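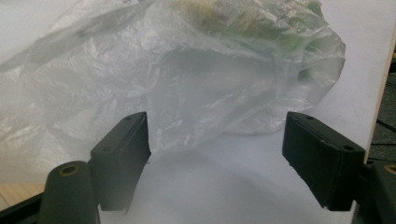

Recording thin plastic bags with the hand-held gripper

Bags are the hardest thing in our set. A mug stays the shape of a mug while you reach for it. A bag sags, slides and catches the light differently each time you touch it, and the depth estimate is poor on see-through film. These are the steps we use at Koststead to record bag pick-ups with the two-finger hand-held tool, and how we prepare the recordings for training. The page assumes you have already calibrated the tool and can make a clean recording of a rigid object. If not, do that first.

What you need

The hand-held gripper with the printed fingers fitted
A white board, flat on the floor or on a low table
Thin translucent bags, some with light contents and some empty
The Utano recorder, version 2 or later
A second person to reset the bag between takes

Step 1: Set up the board

Put the white board where the light is even. A window on one side is fine as long as the sun doesn't fall on the film directly. Strong glints are picked up as corners by the tracker and they move when you move, so the pose drifts.

Leave some floor showing past the edges of the board. The tracker needs texture that stays put, and a plain white surface gives it almost none. Selina Strebel lost most of a Friday to this when she pushed two boards together and filled the whole view with white.

Step 2: Place the bag

Drop it from a hand's height and leave it as it lands. Please don't smooth it out or turn the handles towards you. In our first round we all did this without noticing, and the policy learned to go for a neat upright fold that hardly ever appears in a real kitchen.

With something inside, the bag usually settles into a full part and a flat, empty part. Both are worth grasping and they behave differently, so decide before the take which one you are going for and enter it in the label field:

full - the fingers close on film next to the contents
slack - the fingers close on loose film away from the contents
twist - the fingers close on a gathered or twisted part

Step 3: Approach with the fingers open

Start with the fingers fully open and keep them open until the film you want is between the tips. Come in slowly. You want the gap, the film and a bit of the board all in view at the moment you stop, and you should hold still there for a moment before closing. That pause is what we later use to cut the recording into approach and grasp.

If the tips touch the board, carry on. Light contact is normal with film this thin and we want it in the data. If you hit the board hard enough to jolt the tool, stop and mark the take as bad.

Step 4: Close and lift

Close at an even speed. Lift straight up until the bag is clear of the board, hold, then put it down and open the fingers. Don't shake the bag to see whether the grip is good.

Keep the failed grasps. Label them "slip" or "miss" and move on. Moataz Bouazza trained one version of the policy on successes only and one on everything, with the failures used to train a small grasp score. The second version was better at going back for another try after a miss. The first one tended to close on air and lift anyway.

Step 5: Reset

The second person picks up the bag, gives it a crumple and drops it again. Swap places every 25 takes. People have their own way of dropping a bag and you can see it in the data if one person does a whole session.

Replace the bag once it has a hole in it. Torn ones go in a separate folder, which we haven't used for anything yet.

Step 6: Check the session

Open the session in Druvico and look at the pose track first. A jump in the track during the approach nearly always means glare or too little floor in view. Throw those takes out and don't try to repair them - Kilian Kaufmann wrote a smoothing script for this, but the smoothed takes made the final policy hesitate just above the film.

Then check that the labels match what was grasped. "Slack" and "twist" get mixed up most often. When two people disagree, use "slack".

What we got from it

Our current set has 900 bag takes after checking. Mixed in with the rigid objects, they improved pick-ups on the slack part of the bag most clearly. Grasps on the full part improved less, and the policy still sometimes presses down on the contents. Miłosz Kwiatkowski thinks the finger width is to blame and has a narrower pair waiting to be printed.

We have not tested black or printed bags at all. If you record any, keep them in their own session and send Rosalie Pichler the session name so that she can hold them back for testing.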